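**Budget planning: second arm station for flower handling – comments requested**

**imska_facilities** wrote:

The Imska teaching workshop is preparing its equipment request for January. The proposal is to add one further station for handling stems and blooms, modeled on the work in the four views below. Members with purchasing experience are asked to comment on the supporting items in particular.
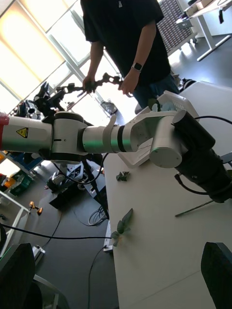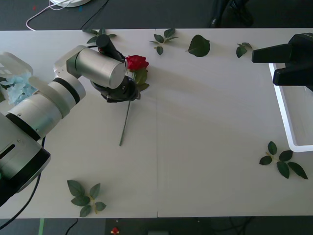
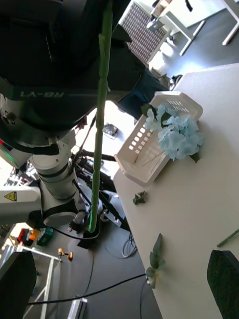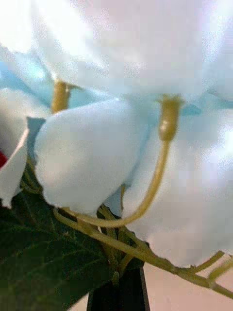
*Flower handling at the workshop: arms, table and stems, with a close view of white petals last.*

The draft sets aside 962 dollars for small items: trays, crates, clamps, cable covers and practice flowers. The arms are budgeted separately.

---

**trarthorpe_purchasing** wrote:

The sum for small items appears low. At Trarthorpe we spent about 700 dollars on mounting hardware alone, and replacement finger pads were a further charge. I would recommend a separate line for mounts. The jointed black arm being held in the first picture is the type of part that is often left out of a first estimate.

---

**kyei_lab_office** wrote:

I do not agree that mounts need their own line. A divided budget is harder to adjust once orders are placed. I would be more concerned about cables. The first three pictures all show cable on the floor, and our safety office would ask for covers before approving a second station.

---

**imska_facilities** wrote:

Cable covers are included at 153 dollars. The quotation from Radine allows 9 weeks for delivery, so the order would need to go out early.

---

**trarthorpe_purchasing** wrote:

Does that quotation include spare gripper fingers? The rose in the second picture is held by the stem just under the bloom, and a grip of that kind calls for pads in good condition. I maintain my view on the mounts – ours were ordered twice.

---

**kyei_lab_office** wrote:

Spare fingers should be added, I agree. On mounts, a note within the existing line would be sufficient.

---

**imska_facilities** wrote:

The quotation does not list spare fingers. I will request a revised one and post the new total in this thread. The question of mounts remains open for comment until then.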